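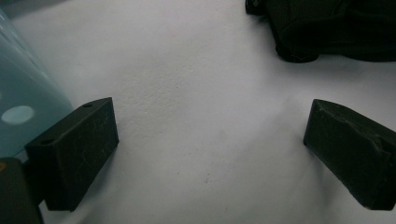

Matte plastic is harder to restore than gloss. Polishing compound levels the surface texture, and the treated area then reflects more light than the area next to it. Most marks on dark parts are therefore best reduced, not removed. Pale scuffs and thin streaks across a flat front face, like those on the left-hand black block, are common on parts that get handled a lot, and they should be sorted before any product is applied. Some are material left behind by another object and will wipe off. The rest are in the plastic.

The method below is for small, unpainted, dark plastic parts such as appliance feet, drawer pulls, and tool housings. Do not use it on rubber, soft-touch coatings, or clear plastic.

What you need

Dish soap and lukewarm water
A white nylon pad, non-scratch grade
Isopropyl alcohol
Wistden 11 trim dressing, or any silicone-free dressing
Lint-free cloths
Cotton swabs and a wooden toothpick

Step 1. Wash

Wash the part in soapy water and rinse. Let it air dry fully. Scuffs are hard to judge on a damp part, as water fills the scratches and hides them.

Step 2. Sort the marks

Hold the part at a low angle to a lamp. Draw a fingernail across each mark. If the nail catches, the mark is a gouge and this method will not fix it. If it does not catch, wipe the mark with alcohol on a swab. Test the alcohol on a hidden face first. Transferred material will come off on the swab.

Step 3. Work the surface

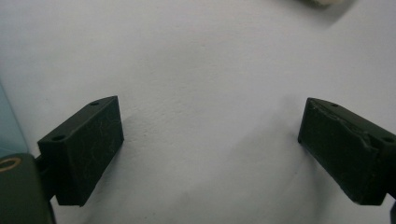
Pad direction should follow the longest edge of the part. Use light pressure and straight strokes over the whole face, corner to corner, so that the sheen stays even. Scratches that wander in no fixed direction, as on the very dark green block at left, cannot be chased one by one without leaving patches. Treat that face as one area. Round screw holes in a narrow top face, as on the same block, need the strokes to stop short of the rim, or the edge will round over and show as a light ring. Clear any residue from the holes with the toothpick.

Check the sheen after every 2 passes. Stop when the marks no longer show at arm's length. Going further mostly adds new scratches.

Step 4. Dress 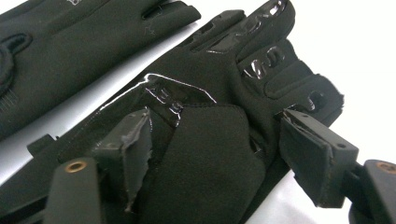 Photo: Ingvild Granström

Put on gloves for this step. Dressing is slippery, and a small part is easily dropped. Fabric gloves with raised grip patches on the fingertips and knuckles hold well, but the fabric takes up liquid, so keep a separate pair for this work. Apply the dressing to the cloth, never to the part. Use a thin coat and wait as long as the label states. Buff with a clean cloth until nothing transfers.

Step 5. Check for bleed

Leave the part overnight on white paper. A dark or oily outline means too much dressing was used. Wipe with a dry cloth and repeat the check.

Last revised Jan 20, 2018

Contact | © Birkgate Repair Notes | Back to top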